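I went to the open day at Woleren mostly for the free coffee, and ended up spending most of it at one desk, driving a simulated robot arm around a simulated room. The program is called Sikness (yes, spelled like that) and you get a turn of 11 minutes before the next person in line starts coughing politely.

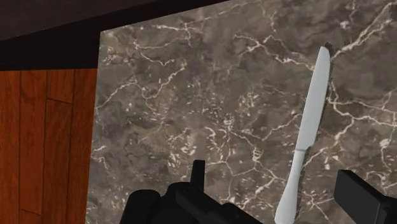
Woleren Open Day – Simulation Club

Oksana Mykhailiuk ran the desk and gave me the short version of the controls: one stick moves the arm, the other turns the wrist, the trigger closes the fingers. My job was the table knife. Sounds easy! A knife lying flat on marble is a mean thing to pick up, and I spent my first few tries poking the slab next to it. The close-up view from the gripper helps a lot with lining up, but it tells you very little about height, and I wish there were a simple number on screen for that.

What I liked most was the room view, which you can switch to whenever you're lost (I was lost often).
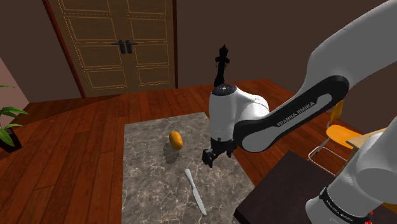 The menus need work. Resetting takes nine clicks, the text is tiny, and Illia Tkachenko, who was after me, hit quit by mistake and had to start over. The lighting is pretty plain too – fine for practice, less fun to look at. Still, I got back in line twice, and Oksana says a home version is planned for May. I'd pay for it if they fix that reset. Four stars from me, and the coffee was good as well.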